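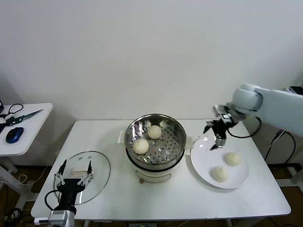 Ticket 842: Electric steamer, buns wrinkling after steaming
Product: Vivwood steamer pot, perforated steel tray
Opened by: Philomena Ayaaba
Assigned to: Ibrahim Uzor
Status: Open, waiting on customer

August 24, 2023, P. Ayaaba
Plain white buns come out with creased skins. Started in June. Water filled to 300 ml, knob at maximum, lid on throughout. Tray seats flat. Same flour and same recipe as before. Two buns are on the plate and two on the tray. The plated ones have slightly wrinkled surfaces. The ones on the tray are smoother, with faint creases.

Reply, I. Uzor
Check the mineral deposit on the heating plate first. Descale, rinse twice, run once with water only. Then repeat with the knob one step below maximum. At the end of the cycle, switch off and leave the lid closed for five minutes before lifting it. Keep the buns clear of each other on the tray.

Reply, P. Ayaaba
Descaled. Deposit was heavy on one side. Lid delay not tested yet. Is the knob linear?

Reply, I. Uzor
No. Most of the change is in the last third. Please run the lid test on its own, same dough, and post the result.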